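Progress report to the Gellier Fund: community canning kitchen, second quarter

We have had a really good quarter, and I'm glad to be able to send you more jars than spreadsheets this time (the jars are coming separately, please look out for the plum butter).

Output first. The kitchen put up 1059 jars between June and September against the 500 we promised in the application. Most of the difference is tomatoes. The MacPherson orchard also let us pick the windfalls from its back rows, so we made applesauce on evenings we had set aside for cleaning.

Classes. We ran seven canning classes and all of them filled. Angharad Penry taught the water bath sessions and Benoît Maillard took on jams and jellies, including a quince jelly that set so well people asked to do it again the following month! Pressure canning has been slower. We only have one canner big enough for a group, and six people is the most that can comfortably stand near it, so I would like to move some of next quarter's equipment money toward a second one. The change form is attached.

Recipes. Smaranda Munteanu has finished testing the low-sugar peach jam and it's a keeper — softer than the regular one, but the fruit tastes much brighter. The pear and ginger still needs work. Two batches came out runny and the third was closer to candy. She wants to try it with firmer pears in October.

Money. We are a little under on fruit and a little over on lids and pectin. Plevik raised its price on wide-mouth lids in August, and we've asked Cornaris for a quote before the cranberry order goes in.

Still open: the new drain for the back sink, the printed recipe cards, and a date for your visit. November would be lovely if you can manage it, as we'll be making chutney and there will be plenty to taste.

With warm thanks from all of us in the kitchen,
Kobina Korletey
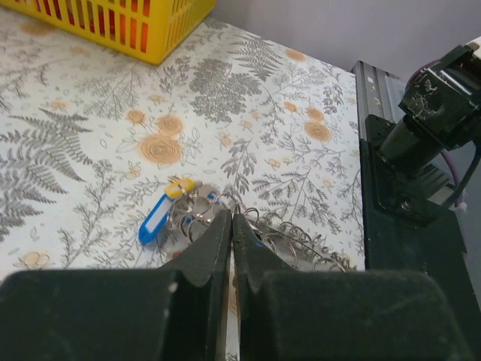

P.S. The plum butter should go in the fridge once it's open, and it's very good on toast with sharp cheese.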